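La pinza no agarra bolsas de plástico finas (proyecto de club)

Bożena Szczepańska
2024-10-12

Buenos días a todos. Soy de un club de robótica de estudiantes y desde septiembre preparamos la prueba de clasificar envases para el concurso Tedby. El brazo lleva una cámara en la muñeca y una pinza de dos dedos negros, rígidos. Con cajas y botes trabaja bien. Con film transparente es otra historia: de 386 intentos, sólo 172 fueron correctos.

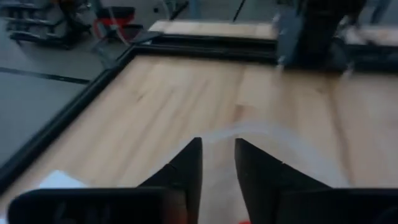 El modelo se entrenó con unas 3800 imágenes, casi todas sobre mesa de madera clara. Mi compañera piensa que el problema es la visión, porque el borde del film casi no se distingue de la madera. Yo pienso que es la altura de cierre. ¿Cómo puedo saber quién tiene razón? Pido disculpas por mi español, no es mi lengua.

Kaczorowski
Cambia de pinza y listo. Con ventosa va mejor.

Danuta Sobczak
La ventosa con film arrugado tampoco es fácil, y supongo que el reglamento no les deja cambiar la pinza ahora. Yo haría una prueba separada: mover el brazo a mano hasta el film, sin visión, y cerrar a distintas alturas, bajando 2 mm cada vez. Si así agarra, la culpa es de la cámara —o de su calibración—. Si no agarra, mirad las puntas; nosotros pegamos en Ulier una goma blanda por dentro de los dedos y mejoró bastante. También ayuda poner una tela oscura debajo durante los ensayos, si el concurso lo permite.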